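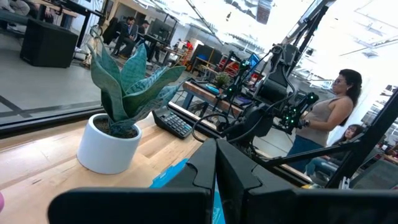

Mandla Makhubela wrote back to our last report that a football league is supposed to have fewer lawyers in it, and could we please say more about the football. Fair enough. The football went well.

The Tralgate Youth League played 90 games between August and October on your grant, across 30 teams. We registered 297 players, three short of what we promised you in the spring, and all three have since turned up at Boltbridge asking if it's too late.

Ejections were the sore spot. Under the new sideline rule, a coach who steps onto the field to share his thoughts leaves the game. The coaches voted for this. Several then tested it in person, and the head coach at Pludance tested it twice, the second time from the parking lot. His appeal ran longer than our rule book. It was denied, and he has taken the denial well enough to file another one.

Late hits are down, mostly in the older group. The younger group doesn't hit late so much as arrive late, and we're working on it.

Spending: helmets are paid for and delivered. The referee clinic came in $1000 under budget when the Wang field house let us have the gym for free, and we'd like to move that money to mouthguards, which our players seem to eat. We need your okay on that before the playoffs.

Still open are the lights at Boltbridge, which work on the visitors' side. The electrician has promised to come back in November.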